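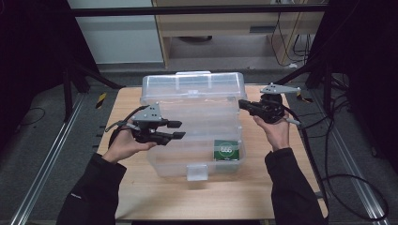 4. Storing your tea after opening

Please read this section before you open the first packet. It is valid for all loose and pressed teas in the Trenimwood home set. For the kettle and the scale, see sections 2 and 3.

4.1 Choosing the place

Tea takes up smells very easily. Do not keep it in the same cupboard as coffee, spices, soap or onions. A shelf above the cooker is also not suitable, as steam will reach it each time you cook. The best place is a closed cupboard on an inside wall of the house.

If you use a clear box, the cupboard must be dark. Light makes green tea pale and flat in a few weeks - black tea suffers less, but it suffers also.

4.2 Preparing the box

1. Wash the box and the lid with warm water and a very small amount of washing-up liquid without perfume.
2. Rinse two times.
3. Leave the box open until it is fully dry. One night is usually enough. In July or in a humid room, allow one more night.
4. Put your nose in the box. If you still smell plastic or soap, repeat steps 1 to 3.

Caution: Do not dry the box in the oven or on a radiator. The lid can bend and then it will not close well.

4.3 Filling

1. Keep each tea in its own packet. Do not pour loose leaves directly into the box.
2. Press the air out of the packet gently with a flat hand. Rolled oolong can be pressed a little more, but long leaves will break.
3. Fold the top of the packet two times and hold it with the clip.
4. Write the opening date on the label. We write it with the full month, for example 26 September 2021, so that other people in the house will not confuse the day and the month.
5. Place the oldest packets in front.
6. Close the lid and check that the latch is engaged.

Note: The large Brukier box holds up to 600 g of loose tea in packets. If you must push the lid down, there is too much inside.

4.4 Green tea in the refrigerator

Only unopened packets should go in the refrigerator. When you take one out, leave it closed on the table until it has reached room temperature. If you open it cold, water from the air will settle on the leaves, and this tea should be used the same week.

4.5 Pressed tea and aged tea

Pressed dark tea needs some air. Keep it in its paper wrapper, in a separate place from the other teas, and do not close it in the box. Li-hua Shih, who wrote the first version of this guide, kept hers in a clay jar with a loose cover. This is also fine.

4.6 If something goes wrong

The tea smells of cupboard: spread it on clean paper for one hour in a room without cooking smells. If the smell stays, use the tea for cold brewing.

The leaves feel soft and do not break between the fingers: they have taken moisture. Drink this packet first.

You see mould, or white fluff on the leaves: throw away the whole packet and wash the box as in 4.2. Do not try to save the lower part.

The latch is loose: order part 227 from Prasertsri, the spare parts shop. The same part fits the small box and the large box.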